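5 min read

I've been putting off writing up the Mostex hand grippers for weeks now, partly because I wanted to live with them for a bit first, and partly because every time I sat down to do it there was another pile of laundry in the way (if you've read this blog for any length of time, you know about the laundry). So, with a cup of tea beside me and the dryer humming away, let me finally tell you how I've been getting on.

The kit I bought is the Sornness starter set, which comes as a pair and cost me $238 with shipping. You hold one in each hand, squeeze, and the jaws close at the far end. There's a little camera on each one to record what your hands are up to, and the recordings are meant to be used later for teaching a robot the same job. I don't own a robot, I should say. I have a small back bedroom in Skestenwood, a patient spouse and a long-standing curiosity, and I wanted to find out how hard it would be to do ordinary chores through somebody else's fingers, so to speak.

The answer is: harder than I thought, and a lot more fun! My first try at folding a T-shirt took me 8 minutes. I kept grabbing two layers when I wanted one, and then letting go of the wrong corner, and then getting cross. Bradley Staniforth, who talked me into all this in the first place, told me to slow down and go in low along the fabric, and that helped more than anything in the manual did.

Clothes are where I've spent most of my time, and I've come to have strong feelings about them. Jeans are a joy. They're stiff, they stay where you put them, and a seam gives you something solid to hang on to. Soft pants with an elastic waist are another story entirely.
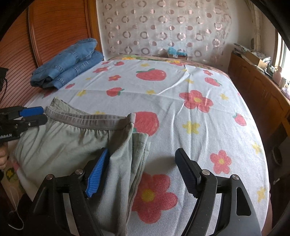
The waistband wants to spring back and bunch up on you, and the legs slide about underneath while you're busy with the top. What works for me is to take one corner of the waist and hold it still with my left hand, then open the right one good and wide and come down over the edge I want to move. If I rush the second part I end up with a sort of fabric sausage and have to shake the whole thing out and start again – I've made a great many sausages.

Now, the things I'm less keen on. The grip gets tiring. I can manage 35 minutes before my thumbs start complaining, and I've got fairly strong hands from years of gardening. The manual is thin, and the page about charging seems to have been written for a different model. I also had one recording stop partway through a session, which was annoying because it was the best stack of shirts I'd ever done in my life.

I did look at the Kröger set before buying. It was $210, so a bit cheaper, and a friend let me try hers one evening in May. The handles were nicer, to be fair, but the squeeze felt mushy to me and I couldn't tell when I'd really got hold of something. With mine I can feel it, and for thin cloth that matters a lot.

Would I tell you to buy a pair? If you're after clean laundry, goodness no, use your hands. If you like tinkering and have a forgiving household, I think you'd enjoy them as much as I have. I'm going to try pillowcases next, and then, if I'm feeling brave, the fitted sheet.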